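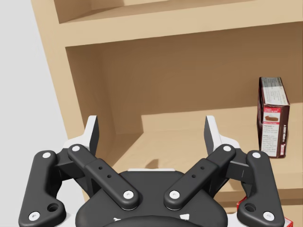
湖の貸別荘の見学会に行ってきた話(去年の4月ぶん)

2020年5月24日日曜日

どこにも行けない週末が続いているので、下書きのまま放っておいた旅の記録を仕上げることにしました。去年の4月、Pumskaという湖畔の村で開かれた貸別荘の見学会のことです。メモ帳が二冊に分かれていて、しかも片方はコーヒーの染みで半分読めず、思い出しながら書くので順番が前後するかもしれません。ごめんなさい!

そもそもなぜ見学会かというと、うちは毎年夏に親戚が集まって一週間ほど家を借りるんですね。おととし借りた家が、写真ではすごく良かったのに、着いてみたら寝室のひとつが台所を通らないと入れない造りで、早起きの伯母と夜更かしの従兄がずっともめていました。あれ以来、借りる前に一度は中を見たい、と親戚中で言うようになって、とはいえ普通の貸別荘は下見なんてさせてくれません。そこへ、予約サイトのGruteoから「シーズン前の一日見学会」というお知らせメールが来たわけです。一番身軽だという理由で私が偵察係になりました。交通費は割り勘にしてもらいました。

Pumskaまでは電車とバスです。電車は順調だったのですが、バスが問題で、駅前の乗り場が二か所あるんですよ。広場側と、スーパーの裏側。私は当然のように広場側で待っていて、隣にいたご夫婦も広場側で待っていて、時間になっても何も来ない。念のためスーパーの裏に回ってみたら、まさにドアが閉まるところでした。走りました。ご夫婦も走りました。運転手さんが待ってくれて、三人とも息を切らして乗り込んで、それからずっと車内で仲良くおしゃべりです。行き先が同じ見学会だとわかったのは、山をひとつ越えたあたりでした。

バスは湖の北側をぐるっと回ります。席は進行方向の左がおすすめ。右に座ると、ほぼずっと石垣です(帰りに確かめました)。4月なので山の上にはまだ雪が残っていて、湖の色はなんというか、薄い鉛色。夏の写真ばかり見ていたので最初は「あれ?」と思ったんですけど、しばらく眺めているとこれはこれで落ち着くなあと。

終点から受付の小屋までは徒歩10分と案内にありました。地図で見ると近いのに、道がずっと上りなんです。スーツケースを引いてくる人には結構きついと思います。夏は終点まで荷物だけ迎えに来てくれるサービスがあるそうで、ただし前日までに申し込みが必要。これは親戚への報告書に太字で書きました。

受付では、別荘の管理をしているPiralexという会社の人たちが出迎えてくれました。紅茶と、木の実の入った固い焼き菓子つき。名札を渡されて、見学の順番が書かれた紙をもらって、あとは班ごとに回ります。私はバスで一緒だったご夫婦と同じ班でした。あちらは退職したばかりで、湖のそばにひと月ほど滞在してみたいのだとか。いいなあ。

家は湖に向かって段々に建っていて、上の段ほど眺めがよく、下の段ほど水辺に近い。どっちを取るかは永遠の悩みですね。私たちが最初に見たのは一番上の段の小さめの家で、寝室が二つ、居間と台所がつながった間取りでした。二人か三人ならぴったり。窓の下に長いベンチがあって、座ると目の高さに湖が来るんです。奥さんのほうがここで本を読むと言って、座ったままなかなか立たなかった。

ただ、台所の引き出しを片っ端から開けてみたら(見学会なので許されます。たぶん)、鍋が小さい。パスタを四人分ゆでるのは厳しそうな大きさでした。貸別荘で私が必ず見るのは、鍋の大きさ、包丁の切れ味、それからシャワーの水圧です。包丁はさすがに試し切りできないので、指の腹でそっと確かめる程度。シャワーは「出してみてもいいですか」と聞いたら、案内の人がちょっと笑って、どうぞと言ってくれました。勢いは上々。お湯になるまでは少し待ちます。

二軒目が本命のLlewellynという家です。段の真ん中あたりにある、この村で一番大きな貸別荘。名前の由来を聞いたら、昔の持ち主の船の名前だそうで、玄関に小さな額がかかっていて、そこに船の絵が入っていました。寝室が五つあって、浴室が三つ。そして、どの寝室も廊下から直接入れる! これだけで伯母と従兄の問題は解決です。思わず廊下を二往復してしまいました。

居間は広くて、暖炉があって、その横に薪が積んであります。薪は最初のひと籠は料金に含まれていて、足りなくなったら受付で買う仕組み。夏でも朝晩は冷えるから、借りる人の多くが一度は火を入れるそうです。食卓は伸ばせるタイプで、全部伸ばすと十二人座れるというのですが、椅子を数えた同じ班の男性が「椅子は足りるの?」と聞いたら、残りは物置にあるとのこと。物置も見せてもらいました。椅子と、空気の抜けた浮き輪と、なぜか立派なスキー板。

寝室について細かいことを書いておきます。一階の二部屋は庭側で、静かだけれど朝は暗め。二階の三部屋のうち、湖側の二部屋が特等席で、残りのひとつは屋根が斜めになっていて背の高い人は頭をぶつけます。同じ班の旦那さんがきれいにぶつけて、みんなで「大丈夫ですか」と言っている横で、案内の人が慣れた感じで濡れタオルを持ってきたのがおかしかった。うちの場合、この部屋は甥っ子たちで決まりでしょう。ベッドが二つ、間に小さな窓。子どものころの私だったら取り合いをしたはずの部屋です。

マットレスは全部に一度ずつ寝てみました。やや固め。枕は平たいのが二個ずつ。シーツとタオルは料金込みで、湖で使う大判タオルは別料金か持参。うちの親戚は湖に入るのか入らないのか毎年直前まで決まらないので、これは持参だなと思いました。かさばるんですけどね。

Wi-Fiは居間ではよく通じて、二階の奥ではあやしい感じ。私の電話だと斜め屋根の部屋で切れました。甥っ子たちには黙っておこうと思っていたのに、報告書を読んだ妹がうっかり伝えてしまい、しばらく抗議が続きました。

そこから湖まで下ります。Llewellynの庭の門から桟橋まで200メートル。石段があって手すりは片側だけです。段の高さがばらばらなので、膝の悪い人は車道を回ったほうがいいと思います。遠回りでも道がなだらかで、途中に湧き水の蛇口があるのがいいんですよ。飲めます。冷たくておいしい。ご夫婦と順番に飲んで、旦那さんは頭のたんこぶにも当てていました。

桟橋のそばには共同の洗濯小屋と、ボートの貸し出し小屋と、バーベキューのできる屋根つきの場所があります。洗濯機は硬貨式。乾燥機の調子は、午前中に誰かが回していたようで暖かい空気がもわっと出ていたので、まあ動いているんでしょう。ボートの小屋はまだ開いていなくて、6月からと書いた紙が貼ってありました。バーベキュー場は予約制で、炭は持ち込み、後片付けは自分たちで。夜十時には静かにすること。うちの伯父に聞かせたい決まりです。

お昼は受付の前の芝生で、スープとパンが出ました。豆と燻製肉のスープで、上に酸っぱいクリームがぽとんと落としてあって、これが本当においしかった! おかわりしていいと言われたので、しました。パンは村のパン屋さんのもので、別荘に泊まっている間は、前の晩に紙に書いて玄関先に出しておくと、朝届けてくれるそうです。種類は三つ。黒いのと白いのと、けしの実のついた三つ編みの。三つ編みのをお土産に一本買って帰ったら、家に着くまでに半分なくなっていました。バスが長いので仕方ないです。

食べながら、ほかの班の人たちともいろいろ話しました。毎年違う湖で家を借りているという家族がいて、この人たちが実に詳しい。いわく、貸別荘は到着日の曜日が大事なんだそうです。土曜の入れ替わりが多いところは道も店も混むし、掃除の人も急いでいるから細かいところが雑になりがち。平日に入れ替わる家を選ぶと気分が違うよ、と。Llewellynはどうかと聞いてみたら、夏は土曜から土曜と決まっていて、それ以外の季節は三泊から好きな日に借りられるとのことでした。うーん、うちは夏しか集まれないんだよなあ。

午後は説明会で、料金と予約の話。長くなりそうだったので眠気が心配でしたが、質問する人が多くて意外と面白かったです。メモから書き写しておきます。

Llewellynの料金は、4月なら一泊323ユーロ。夏はもっと上がって、しかも週単位になります。夏の料金は見学会の時点でまだ調整中ということで、紙をもらえませんでした。保証金は200ユーロで、退去の点検のあとに戻ってきます。戻るまでの日数を聞いた人がいて、答えは「二週間以内、たいていはもっと早く」。最後の掃除代は料金に入っていますが、ごみの分別と食器洗いは借りた側でやること。冷蔵庫の中身も空にする。犬は一匹まで可、別料金、ベッドに上げないこと。猫はどうかと聞いた人がいて、案内の人が一瞬黙ったあと「聞かれたのは初めてなので、確認します」と。猫を連れて湖に来る人、見てみたいです。

キャンセルの条件は、Gruteo経由で予約するか、Piralexに直接頼むかで違います。Gruteoのほうは早めなら手数料なしで取り消せる代わりに、値段が少し高い。直接だと安いけれど、取り消すと最初に払ったぶんは返ってこない。去年の私は、うちの親戚が行くと言って行かなかったことはないから直接でいいかな、なんてメモに書いています。今年の春を経験したあとに読むと、なんとも言えない気持ちになりますね……。結局、予約は伯母がGruteoのほうでしてくれたのでした。伯母、えらい。

駐車場についても一応。車は一軒につき二台まで家の脇に停められて、三台目からは受付の下の砂利の広場です。広場から一番遠い家まではそれなりに歩くので、荷物は先に降ろしておくのが吉。雨の日の砂利はかなりぬかるむらしく、案内の人の長靴が雄弁でした。

説明会が終わって、帰りのバスまで少し時間があったので、村のほうまで歩いてみました。教会がひとつ、食料品店がひとつ、食堂が二軒で、片方は冬じゅう閉まっていてまだ準備中。食料品店は小さいながら品ぞろえがよくて、チーズの棚が特に充実していました。値段はふもとの町のスーパーより高め。水と牛乳とじゃがいもみたいな重いものはここで、あとは来る途中で買うのがよさそうです。日曜は午前中だけ開いていて、昼すぎには閉まるので、土曜着の人は気をつけてください。

湖のまわりを歩く道もあって、全部で半日くらいかかるそうです。私は入り口の、木の橋のところまで。橋の下を流れる水がものすごく澄んでいて、小さい魚がいっぱいいました。夏は橋の先の浜が子ども連れでにぎわうらしく、浅いところが長く続くので、泳げない子でも安心だと食料品店の人が教えてくれました。ついでに、桟橋の前は急に深くなるから飛び込むならあっち、とも。

帰りのバスは、例のご夫婦と、椅子のことを聞いていた男性と、来たときと似たような顔ぶれでした。ご夫婦は上の段の小さい家を秋に借りると決めたそうで、奥さんはもう窓辺で読む本の話をしていました。住所を交換して、秋に葉書をもらいました。雨ばかりだったけれど、たくさん読めましたと書いてあって、旦那さんの筆跡で隅に「頭は無事」。

さて、うちの夏はどうだったかというと、去年の8月、予定どおりLlewellynに一週間泊まりました。鍋は大きいのが二つありましたし、Wi-Fiはやっぱり二階の奥で切れました。屋根の斜めの部屋では甥っ子ではなく、荷物を運んであげた私が頭をぶつけました。夏の滞在のことは写真も多いので別に書きます。今年のぶんの予約は、まだ取り消さずに置いてあります。取り消しの期限までもう少しあるので、伯母と毎晩のように電話で相談中です。

最後に、見学会に行く人向けに、持って行ってよかったもの。

歩きやすい靴(石段!)
巻き尺。うちはベビーベッドが入るかを測りました
硬貨。洗濯小屋のためではなく、バスで要ります
家族から預かった質問のリスト
空の水筒。湧き水を入れて帰れます

次の見学会がいつになるかはまだ出ていません。お知らせが来たらここにも書きますね。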